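Open Day at the Omance Laundry, Furkow Street
Posted Feb 10, 2024
Filed under: Visits, Textiles, Local industry

The Omance laundry opens its doors to the public twice a year, once in summer and once in May. I went to the summer one this morning. Entry is free but you have to put your name down on the website beforehand, and the tours are capped, so book early if you want a morning slot.

The building is at the river end of Furkow Street, behind the tile warehouse. There is no sign on the street side. You go down the lane, past the loading dock, and in through a grey door with the company name on it. Parking is on the dirt lot opposite. The number 7 bus stops at the corner and that is the easier option, as the lot was full by the time I got there.

We were given hair nets and orange vests and asked to leave bags in the tea room. The tour takes a bit over an hour and follows the washing through the plant, starting with the dirty side. That part is kept separate from the rest by a wall and two sets of doors. Bags come in from hotels, motels, restaurants and a few aged care homes, and they go up a conveyor to the sorting deck.

Sorting is still mostly a matter of looking and feeling. Sheets go one way, towels another, table linen another. Uniforms and kitchen wear are pulled out early. Our guide told us that the main thing the sorters look for is colour, and that a dark item rolled up in a pale one is the most common mistake in bags from small customers. Waiters' aprons are the worst for it, along with black socks from guests who have left them in the bed. She also said pens, room keys and teaspoons turn up every shift. There is a shelf of them beside the deck, and they go back to the customer at the end of the week if anyone can work out which customer.

The visitors' bench is set up a little way along from there. It is a long table with mixed washing on it, and you can have a go at separating it. Most of the kids in our group spent longer here than anywhere else.

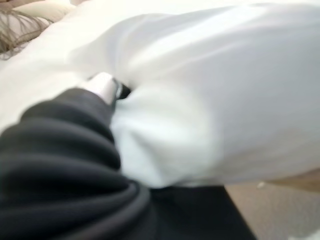
Do whites and darks really need to be washed apart if nothing in the load is new? The plant's answer is that old darks lose less dye than new ones but still shed lint, and the lint shows on white cotton, so they keep the two separate at every temperature.

From the sorting deck the loads drop into slings, which travel on an overhead rail to the washers. The big tunnel washer is called Estell. It was named by staff when it was installed and the name is painted on the side. It is a row of compartments, and the load moves from one to the next until it comes out the far end and is pressed into a flat round cake to get the water out. The rinse water is piped back to be used in the first wash of the next load. You can stand fairly close but it is loud, and the guide had to stop talking until we had walked past.

Towels then go to the tumble dryers. Sheets and tablecloths skip the dryers and go straight to the ironing line, where they are clipped by two corners, pulled flat and fed through heated rollers. I liked this section best. The sheets come through very quickly and are folded at the other end and stacked in fives. Anything with a tear or a mark is sent to a side table. Marked items get a second wash, and torn ones are either mended or cut down for rags, which are sold to mechanics in town.

There is a small mending room with two sewing machines and a wall of thread. It was not running on the day, being a Saturday, but the door was open and you could look in.

The tour finishes at dispatch, where clean linen is wrapped and loaded into cages for the trucks. Dirty and clean trolleys never cross, and the floor is marked with coloured lines to keep it that way. Afterwards there was tea and a sausage sizzle out the back, run by the So Street primary school. Onions were extra.

A few practical notes. Wear closed shoes, as they will turn you away in thongs or sandals. It is hot on the floor, especially beside the rollers, and there is nowhere to sit until the end. Prams cannot go past the tea room. Photos are allowed up to the washers but not in dispatch, where customer names are on the cages. Earplugs are in a box by the door and worth taking. The toilets are off the tea room, so go before you start.

The next open day is in May. Bookings go up on the Omance website a month ahead, and the guide said the afternoon tours usually have places left.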